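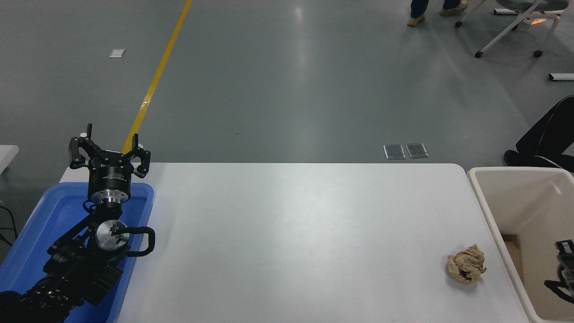

The Erkuvik storage tray is made for people who must keep small things together during the working day: screws, tea packets, seed bags, sewing parts. It is molded in one piece, so there are no seams where dust can collect. The rim is raised on the sides, and round parts do not roll away when you pull the tray toward you. Blue, as on the white table here, is the color we keep always in stock. Gray and green are made to order, and for these we ask a minimum of 200 pieces.

Size and weight
The tray weighs 830 grams. Please measure your shelf before you order, because the rim needs a little more space than the bottom. A drawing with all dimensions is sent free of charge when you write to us.

Material
We use polypropylene from our supplier Michailidis. It accepts warm water and normal dish soap. Please do not use a wire brush – it leaves scratches, and the scratches hold dirt. Direct sun for many months will make the color lighter, but the tray stays strong.

Stacking
Empty trays go one inside the other. Full trays should not be stacked without the Rovico lid, which is sold separately. The lid closes on the two short sides with a light push. It is not waterproof.

Labels
On one short side there is a flat area for a paper or plastic label. Labels with strong glue are difficult to remove later. Our customer Yiğit Yazıcı, who runs a spare parts shop in Domville, writes with a grease pencil and cleans it with a dry cloth. We tried the same in our own store and now we do it too.

Orders and delivery
Single trays are shipped in a carton. From 1000 pieces we deliver on pallets, and the price is calculated for each order. Delivery inside the country takes roughly 10 working days. The item number for the blue tray is 193, for the lid please ask.

Questions about colors and larger orders: İlker Güler, sales office.

Page updated 2021-04-29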